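Exporting small medical devices, first distributor contract

kostbridge_sy
We make a small infusion pump and got our first offer from a distributor in the Gulf. They want exclusivity for 5 years. Is that normal?

M. Ospina
Too long. We gave 2 with a minimum order of 500 units a year.

Kedir_A
Disagree. Registration alone can eat most of the first year, and they're paying for it. I'd take 5 with a break clause.

M. Ospina
Who holds the registration, though? If it's in their name you're stuck either way.

kostbridge_sy
Their name, in the draft.
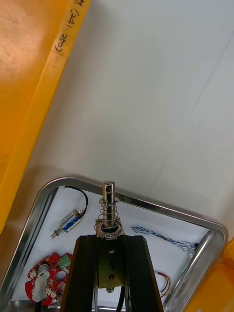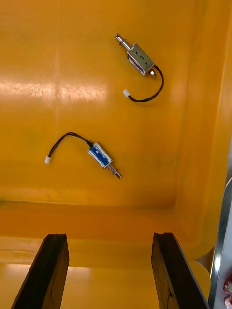 Parts in the steel tray, and two solenoids in the yellow container.

Tiruwork T
Ask for a transfer letter, signed up front. We skipped that with Indus and had to start over.

Kedir_A
Fine, but a letter isn't worth much if the local office won't honor it. Get a lawyer there to read it.

kostbridge_sy
Will do. Asking for 2 years plus renewal, and the letter.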